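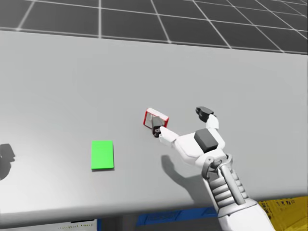 The equipment plan at Osta's packaging lab in Namero starts in simulation, and the person who holds the budget there would like more labs to work the same way. Before any hand is quoted, each candidate runs the same short set of tabletop tasks in a rendered workcell. One of them is contact with a flat box on an open table, where a fingertip has to meet the carton without losing it, with a green rectangle set out on the same surface. "A flat box is a poor target," the equipment planner said. "There is very little height to grip. If a hand needs a special fixture for that, I want the fixture on the quote."

The request for the current cycle covers two arms, two controllers and a choice between a multi-fingered hand and a gripper. The planner declined to give prices but described how the lines are grouped. Arms and controllers are treated as capital items. Fingertip pads, cables and covers go under consumables, with a separate line for hands returned for service. In the last plan that line was missing. "We had a hand out for repair and nothing to charge it to. It came out of training."

Simulation hours are budgeted too. The lab logged 151 hours of task runs before the first vendor call, and the planner counts those against the project at the internal rate. Asked if that was expensive, the planner compared it with an on-site loan of hardware, where freight, insurance and floor space all start on delivery day. "A model can sit for a week. A loaned arm on a bench costs money over the weekend."

The limits of the method are written into the plan. Friction values for coated board are estimates. Pad wear is not modeled. Cable routing is checked on paper only, and the planner adds nearly 2 meters to every cable length on the drawing.
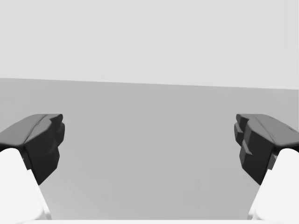

Didenko, responsible for the line that would take the equipment, was less sure about the order of work and said that grip force should be measured on real cartons before the specification is frozen. The planner accepted the point. A bench test with a rented gripper has been added for January, ahead of the purchase order, and the specification stays in draft until the force readings are in.

Two quotes are in hand, one of them from Jinberg. They are hard to compare. One includes the mounting flange and a spare set of pads, and the other lists both as options. The planner rebuilt both on a single sheet with the same headings: unit, mounting, spares, software license, service, training. "License renewal was the line that moved the most. Ask what year two costs, and get it in writing."

The sheet goes to purchasing with the task logs attached. Delivery terms are still open.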